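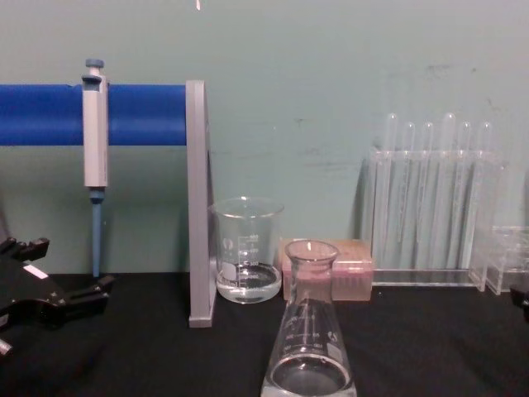

Battery gateway at Koltthorpe dropping off the Helineo dispatch platform again, third time since June. Site shows offline for 8 min, comes back, then refuses setpoints. Aggregator flagged us for a missed export event so need this looked at today pls. Gateway is on the lab side of the building, so call before sending anyone, they need to let you in.

Update 10:40
Pulled logs. Heartbeat fine up to the drop, then 52 timeouts in a row. Modbus to the inverter never stopped. So its upstream, not the battery.

Update 11:15
Power cycled gateway. Back online, SoC reads 51 percent, matches local screen. Sent a 400 kW test discharge from the portal. Accepted, no response at inverter. Canceled.

Update 1:30 pm
Dorkolent support says firmware on their gateway resets the control mode to local after any lost connection. Has to be put back to remote by hand. Not in the manual that I can find. Asked for a patch date, no answer yet.

Update 2:05 pm
Set to remote, resent test. Inverter followed within a few seconds. Good. Left it out of tonights event anyway.

Still open:
- why the connection drops at all. Laryea manages the site router, ticket raised with them, asked for thier WAN logs
- alarm when mode flips to local, we have nothing for that now
- check other sites on same firmware

Priority down to medium. Do not close.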